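The Quiet Table
Felt mats are back under our plates, and they earn their keep

Print this page | E-mail this article

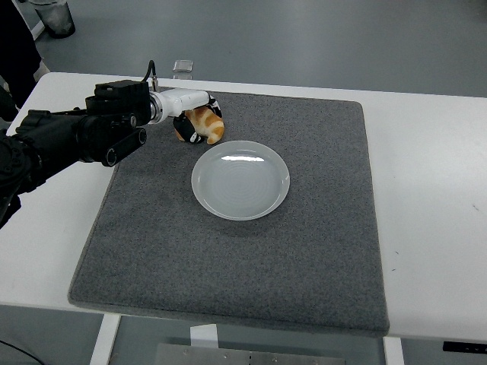
Page last changed: August, 4:39 p.m.

A bare white table is a noisy thing to eat at. Plates clack, forks ring and every mug lands like a dropped book. A square of gray felt fixes most of that. Laid over the middle of a table, with a strip of white left showing, it gives a plain white plate a soft place to sit.

Adance, a small shop in Sulomau, began cutting felt for desks and moved to dining tables after customers kept asking. It sold 131 mats in its first year and 220 in the next. The large square costs $39, and the speckled gray outsells every other color by nearly 2 to 1. Crumbs don't show much on it – a mixed blessing, so shake it out after meals.

Round off the corners if you cut your own. Sharp ones curl. Blot spills with a cloth and cold water, and dry the mat flat.

Small plush toys tend to end up at the table in homes with children. A calico cat in orange, white and black looks good against gray, even at dinner.

Print this page | E-mail this article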